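Hustings for the Stonlow and Flutton by-election -- did anyone else go?

marrowfat
I got home about an hour ago and I'm still turning it over, so forgive the length. It was a good turnout for a wet November evening, and I thought all 4 candidates were better than the leaflets had led me to expect. The one from Ostham surprised me most. She had read the bus review all the way through, you could tell, and when the chap behind me started on about the 380 she knew which stops were going.

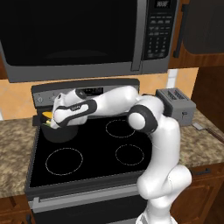
Does the winner serve a full term?
The seat comes up again with all the others at the next ordinary election, so whoever gets in only has what's left of the present term.

tilly_ostham
Lovely write-up, thank you. I have to disagree about the Ostham candidate though, and I say that as someone who lives there and would like to vote for her! She was very good on buses and then went terribly vague on the Saarela site. Three people asked whether she'd back the new houses and I still couldn't tell you.

gatepost
Vague is fair, but in her defence she'd be on the planning side of things if she got in, and they do have to be careful about making their minds up beforehand. The sitting party's man was happy to promise the earth and I trusted him less for it.

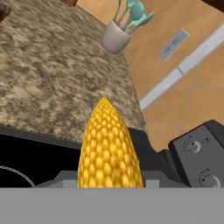
Corn on the cob, upright

tilly_ostham
Well, yes, careful is one thing. She could have said what she thinks of the road access, surely? We've been asking about that road since before my youngest started school.

oldferry
I couldn't get there (knee again) but I've followed every one of these since we moved to Flutton. Last time it was settled by 333 votes, with 2057 cast for the winner, so please don't let anybody tell you it's a foregone conclusion. I do wish they'd talk about the library hours.

marrowfat
Library did come up, oldferry, right at the end when half the room was putting its coats on. Two for keeping the late opening, one against, and one who wanted a survey first -- my heart sank a bit at that. 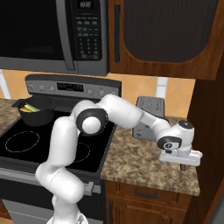
Microwave above the range

gatepost
A survey isn't such a daft idea. The last one was years ago and hardly anybody from the Stonlow end filled it in.

oldferry
We filled it in! Both of us, in pen. Is there another meeting before polling day, does anyone know, and is it one with a ramp?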